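Week 4: Mixed bins and how we sort them
Notes by Milagros Aquino, Skallow short course, November 2018

I love this week! Everyone thinks they know how to empty a bin of odds and ends until they try to write down the rules they use.

Start with what you'd call each thing. Soft things (pouches, cloth) change shape when you lift them, so they get a line of their own on the sheet. Hard things go by shape first, then size. Colour comes last, however tempting it is when something bright red is staring up at you.

Leave space between items if you're the one filling the bin. A grey floor with a few things spread over it teaches far more than a heap, at least to begin with. 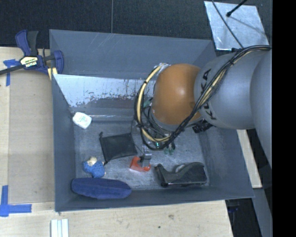 For the exercise, work in pairs and allow 40 minutes. One person picks, the other writes, then swap. Yaroslav's group last June came up with 6 headings and argued happily over every one. Bring your sheets next week, crossings-out and all.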